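**Cowie rural placement, who has done it?**

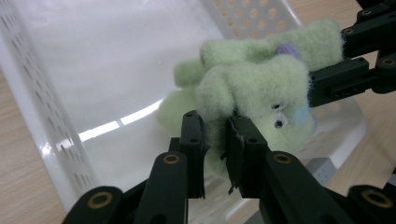 **third_year_etelka:** How long is the Cowie rotation? I've heard two different numbers.

**urquhart_a:** Eighteen weeks for this year's group. It used to be 30, and the old handbook still says so.

**third_year_etelka:** Thanks. Is housing covered? I would start in May.

**parum41:** The room is free but you pay a $200 deposit. I got mine back a month after I left. Bring a car. The clinic is 41 miles from the hospital and you work at both.

**urquhart_a:** I wouldn't say you need a car. I rode the staff shuttle the whole time.

**parum41:** The shuttle leaves at 6 a.m. and misses evening clinic, where I did most of my procedures. You can get by without a car but you'll see less.

**urquhart_a:** Evening clinic was optional for us. I used that time to study and passed the exam fine.

**nutent:** They made it required after your year, Alistair. Four evenings, signed off by the preceptor.

**urquhart_a:** Didn't know that. Then take the car.

**third_year_etelka:** OK, I'll ask the placement office for the new sign-off sheet.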